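Vale a pena pagar para ver ex-profissionais num jogo de exibição no estrangeiro?

Fórum de ajuda > Basquetebol > Bilhetes e viagens

Colton Poirier

Boa tarde a todos. Vi anunciado um jogo de exibição em Misport entre uma equipa de "lendas" e uma seleção local. O bilhete custa 115 euros, mais a viagem e uma noite de hotel, e pelas minhas contas chego perto dos 400 por pessoa. O cartaz promete dez antigos jogadores "de nível mundial", mas só mostra silhuetas e um único apelido, Perić, sem nome próprio. Já escrevi duas vezes à organização (uma tal Provell) a pedir a lista de convocados e responderam-me com o mesmo texto do cartaz.

O que quero saber é isto: alguém já foi a uma coisa destas? Joga-se alguma coisa a sério ou é uma hora de palmadinhas nas costas e fotografias com patrocinadores? E se os nomes não aparecerem, há direito a reembolso? O meu filho quer muito ir, eu tenho cada vez mais dúvidas. Acrescento que a venda fecha antes de anunciarem o plantel, o que já me cheira mal.

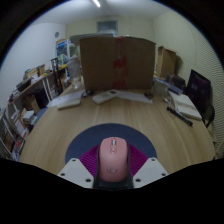
Misport, outubro de 2019

A informação que consta na página de venda é a seguinte, copiada tal e qual: "Grande noite de basquetebol com estrelas internacionais. Elenco sujeito a alterações sem aviso prévio. Não se efetuam devoluções, exceto em caso de cancelamento total." Não há horário de início, só "à noite". Não há indicação de árbitros, nem de quantos períodos se jogam. O pavilhão chama-se Skokico e não encontro planta de lugares em lado nenhum.

Agradeço respostas de quem tenha ido mesmo, não de quem ouviu dizer.

Rhonda Hawthorne

Fui a dois jogos deste género, noutras cidades e com outros organizadores, por isso leia com as devidas reservas. No primeiro estavam anunciados oito nomes e apareceram cinco. Dos cinco, um ficou sentado de fato de treino e acenou ao público no intervalo. O resultado final foi 91-90, com um triplo no último segundo que o defensor viu passar de braços em baixo. Tire daí as conclusões que quiser. As pessoas à minha volta adoraram.

O segundo foi melhor, talvez por ter menos ambição. Jogaram dois períodos curtos, havia um concurso de lançamentos com miúdos da bancada e os jogadores ficaram a dar autógrafos até fecharem as luzes. Paguei muito menos do que aquilo que lhe estão a pedir.

Sobre as suas perguntas concretas. A frase "elenco sujeito a alterações" serve para quase tudo. Se vierem dez senhores que jogaram duas épocas numa segunda divisão qualquer, a organização dirá que cumpriu. "Nível mundial" não quer dizer nada e um apelido solto também não, ainda por cima um apelido bastante comum naquela zona. Eu não comprava antes de ver uma lista com nomes completos, publicada pelos próprios jogadores e não só pela organização. Um antigo profissional que vai jogar costuma dizê-lo nas suas páginas, até porque lhe pagam para isso.

Quanto ao reembolso, não sou jurista. Guarde uma cópia do cartaz e da página de venda com a data visível, e guarde os dois e-mails. Se pagar, pague com cartão e nunca por transferência. Depois pergunte ao seu banco em que condições pode contestar a compra, porque isso varia.

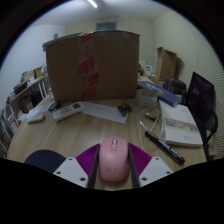
O que perguntar à organização antes de comprar

Nomes completos e se há contrato assinado com cada um. Não lhe vão mostrar contratos, mas a forma como respondem diz muito.

Hora de início e duração do jogo, por escrito.

Quem é a equipa adversária. "Seleção local" tanto pode ser um clube da primeira divisão como os amigos do patrocinador.

Se os autógrafos estão incluídos ou se há um bilhete à parte. No meu segundo jogo estavam incluídos, no primeiro cobravam.

Se a resposta voltar a ser o texto do cartaz, para mim estava decidido.

Utilizador convidado

fui a um em setembro e foi espetacular, o ambiente é outra coisa!! as pessoas queixam-se de tudo. compra e vai

Colton Poirier

Obrigado, Rhonda, mandei-lhes as quatro perguntas quase palavra por palavra. Ao convidado: em que cidade foi, quem jogou e quem organizou? Pergunto porque o entusiasmo é simpático mas não me diz se o tal Perić existe. Por enquanto não compro. Se me responderem alguma coisa de jeito, volto cá e escrevo.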